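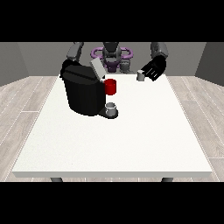 Zekell tries out its coffee robot on screen before spending a penny

The team at Zekell would dearly love a two-armed robot for the canteen counter, and after a good deal of friendly argument they have decided to do their homework first. For now the whole thing lives in simulation — a white table, a black coffee machine, a few cups and a red mug — and the budget for the real equipment won't be settled until October.

Nkrumah Ayaaba, who is drawing up the shopping list, told us that the arms are the easy part to price. It's everything round them that creeps up on you: the grippers, the spare fingers, a table that won't wobble, and somebody's time to keep it all running. He has asked two suppliers, Geluron and Yakubu, to quote for the same list so that the figures can be laid side by side.

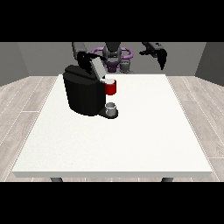
What happens next

Before any order goes in, Jummai Dauda wants 1000 simulated runs of the coffee task, with the mug and cups starting in different spots. She has done 198 so far and is keeping a cheerful running log of them, which colleagues are welcome to come and read (bring your own biscuits, she adds).

Her notes will help decide how much reach the arms need, and whether the lid of the coffee machine calls for a different gripper from the one in the present model. If the money is agreed, a first robot would go to the Zulta building for a trial of 5 months, with training for kitchen staff included in the price. Suggestions for the wish list can be left with Nkrumah at any time before then, and he promises to read every one.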